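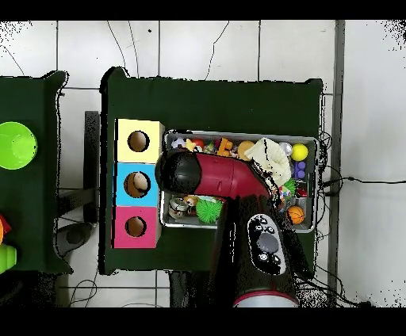 Give it until lunch, my sister said over the phone, the Wan people always tell you to give it until lunch.

I gave it until ten past nine. I had the Skirlow on a two-week trial, the arm and the sorting kit together, and I could not sit still! Tivbridge Toy Library had 73 balls and small animals to get back into their boxes, and I had promised the whole lot by Monday.

It went for the tray like a heron — slow, slow, then down. I shouted. The woman from the shop below came up to see who was hurt, and then she stayed too, eating my crackers.

"Does it know a ball from a bear?" she asked.

"It's learning," I said, as proud as if I'd built it.

The booklet said the trial could be extended for 260 a month. I had read that page four times since February, when the kit was only a picture in the Durberg catalog and I was only a person who sorted toys by hand.

At noon my sister called back. I held the phone up to the motor so she could hear it hum.

"Well?" she said.

"Shh," I said. "It's choosing."

Posted 15 June 2020 by the Tivbridge desk
4 comments | 2 shares
Back to top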